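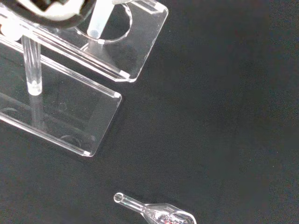
Shota Hoshino wrote:

> I'm setting out the sand vials for the July table and I've run into the usual trouble with clear stands. On a white cloth the acrylic disappears and people bump it. On black it shows up well, but so does every scratch and fingerprint. Has anyone found a way to clean acrylic without making it worse? I used window cleaner on one last year and it went cloudy near the bend.
>
> Second question. The small clear vials roll. Do you let them lie flat on the cloth in front of the stand, or does everything have to be upright?

Shota,

The window cleaner was probably the cause. A lot of them have ammonia in them, and acrylic doesn't take it well, especially at a bend or around a cut hole where the sheet is already under some stress. You get fine cracks that look like fog. It doesn't polish out, so I would put that stand at the back and use it for something tall.

What I do now is blow the dust off first, then wash with lukewarm water and a drop of dish soap, using my hand and no sponge. Rinse, shake it, and blot with a microfiber cloth. Paper towels scratch. For the inside of a round hole I use a cotton swab with the same soapy water and go around once or twice. The cut edge holds more dust than you'd think, and on black the ring is the first thing people's eyes go to.

For light scratches on the flat panels I have a plastic polish from Poltell. It takes patience and does nothing for anything you can catch with a fingernail. I have not tried it on frosted parts and would keep it off them. A frosted rod will go patchy if you polish one spot.

I agree with you about black. I use a matte board from Brostgate under everything and I've stopped bringing the white cloth. The edges of the clear sheet pick up the light and you can see where the stand begins and ends. Glossy black is no good, you get two of everything.

On the vials: lying down is fine for a clear one with a good stopper, and you see more of the grain that way. Keep them a hand's width from the stand so that someone picking one up doesn't catch the base. If they roll, a very small dot of museum putty on the underside holds them. Peel it off the same evening. I left some on over the summer and it took the ink off a label.

I would not lay down anything with fine dust in it. Mine are numbered up to 2,155 now and number 268, a very fine gray from Hayashi's old trade box, has worked its way into the stopper after one afternoon on its side. That one stays upright.

The other thing is packing. Stack the acrylic with tissue between every panel, including the short ones, and don't put the vials in the same box. I bought 3 stands from Binley at the spring meeting and 2 were scratched by the time I got them home, all from rubbing against each other in a bag.

I can bring a spare sheet of the matte board in July if you let me know what size your table is.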